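Home | Our Cats | Rehoming | Visits | Shop | Contact

Wednesday, December 7, 2022
By Binta Haruna

An open day at Bickerstaff

I'd been promising Kayode Ibrahim for ages that I'd come out and see the cat shelter at Bickerstaff, and the open day finally settled it. It's a lovely drive once you're past the highway, and I was there early enough to get a park under the gum trees.

Kayode took our little group through the quarantine rooms first, where new arrivals stay until the vet is happy with them. Then came the long verandah, all netted in, with old armchairs from one end to the other and a cat in nearly every one! My favourite was Gostileo, an enormous grey tom who came in as a stray in June and has decided that visitors are furniture. He sat on my feet through the whole talk about desexing, and I didn't like to move — so I can tell you quite a lot about desexing.
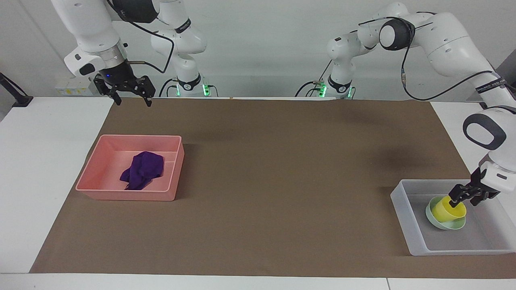
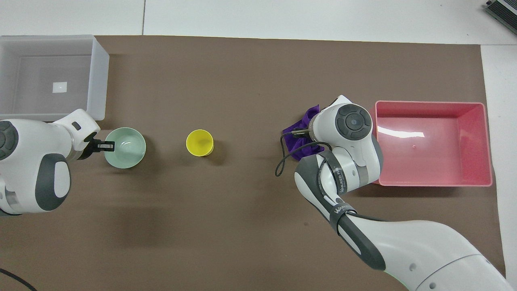
The older cats have the sunny side of the building, with ramps up to the windows and heated pads for winter. Three of them are past 15 and share a room with a radio on low. Dean Bunting does the evening medicines there and told me he hides the tablets in sardines, except for Rorkska, a tiny tortoiseshell who can smell a tablet through anything and has to be wrapped in a towel.

We finished with scones and tea in the garden. Adoption is $60 for the over-sevens, and I came home with the forms for a shy black and white girl called Studholm. My spare room is ready, and I'm trying very hard not to buy her a fourth blanket.

Comments

Efe Bassey
We adopted from Bickerstaff in June and our boy still sleeps in the laundry sink. Give Gostileo a scratch from us!

Ibrahim Sani
Is the verandah open to visitors on ordinary weekends, or only on open days?

Binta Haruna
Ibrahim, you can ring ahead any weekend and they'll show you through. Wear old trousers.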